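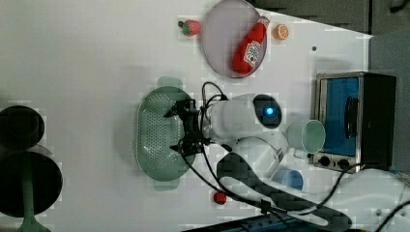 **Crop and Energy Systems, Unit 6: Oilseeds in Dry Country**

Notes for Sun 4 September. Read these before the field day at Brisdale. The problem set is at the end.

## 1. Why growers look at oilseeds

Most dryland farms in the Brisdale area run winter wheat followed by a fallow year. The fallow stores water in the soil, but much of it is lost to evaporation before the next crop can use it. An oilseed in the rotation uses some of that water and brings in a second source of income.

The crops covered in this unit are safflower, canola and camelina. They differ mostly in rooting depth, seed size and how they are harvested.

**Safflower** has a deep taproot and can draw on water that wheat leaves behind. It is a long-season crop. The spines make it unpleasant to walk through, but deer tend to leave it alone. A field that follows safflower is usually drier than one that follows wheat, and the next crop should be chosen with this in mind.

**Canola** gives more oil per acre in a good year and does poorly in a hot one. Heat at flowering causes blossoms to drop. The pods shatter when they are overripe, so timing at harvest matters more than it does with the other two.

**Camelina** has very small seed and a short season. It tolerates cold as a seedling. Seed leaks out of any gap in a combine or truck bed, and growers tape the seams before hauling.

## 2. From seed to oil

There are two common ways to get oil out of seed.

*Mechanical pressing.* A screw turns inside a barrel and squeezes the seed against a narrow outlet. Oil drains through slots in the barrel and the solids leave the end as cake. Small plants use this method. Some oil stays behind in the cake.

*Solvent extraction.* The seed is flaked, washed with a solvent (usually hexane), and the solvent is recovered by heating. Very little oil is left in the meal. The equipment is expensive and is only worth building at large scale.

The Sekell plant, which we use as our case study, is a mechanical press. It takes seed from farms within 57 miles and was running 16 hours a day in July. The cake is sold to feedlots. The oil is filtered and sold for food use or fuel, depending on the price that month.
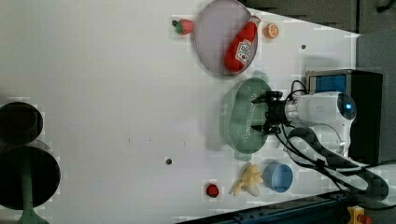

Can the same oil be sold for cooking or for biodiesel?

In most cases the same pressed oil can go to either market. Food oil needs more cleaning and must be handled under food safety rules from the start, so a plant has to decide early in the process. Oil that has been stored badly or has a high free fatty acid content normally goes to fuel or industrial buyers.

## 3. Biodiesel in brief

Plant oil is too thick to use in most diesel engines without changes. To make biodiesel, the oil is reacted with an alcohol, usually methanol, in the presence of a catalyst. The products are methyl esters (the fuel) and glycerin. The glycerin settles out and is drained off. The fuel is then washed or filtered to remove leftover methanol and catalyst.

Water in the oil is a problem. It reacts with the catalyst and makes soap, and the soap makes the layers hard to separate.

Cold weather is the other concern. Biodiesel clouds and gels at higher temperatures than petroleum diesel. Blends are used in winter for this reason.

## 4. Contracts

The Omari contract in your packet is an acreage contract. The buyer takes whatever the named acres produce. The Rostami contract is a bushel contract. The grower owes a fixed amount and may have to buy seed elsewhere if the crop fails. Read the act-of-God clause in each one.

## Problem set

1. A grower delivers 399 hundredweight of safflower seed. The seed is 38 percent oil by weight and the press recovers 80 percent of it. How many pounds of oil are produced?
2. For the same load, find the weight of the cake. Ignore moisture loss.
3. Compare the two contracts for a year in which hail destroys half the crop. Write up to 3 pages.

Bring boots and water to the field day. Problem sets are collected on the bus.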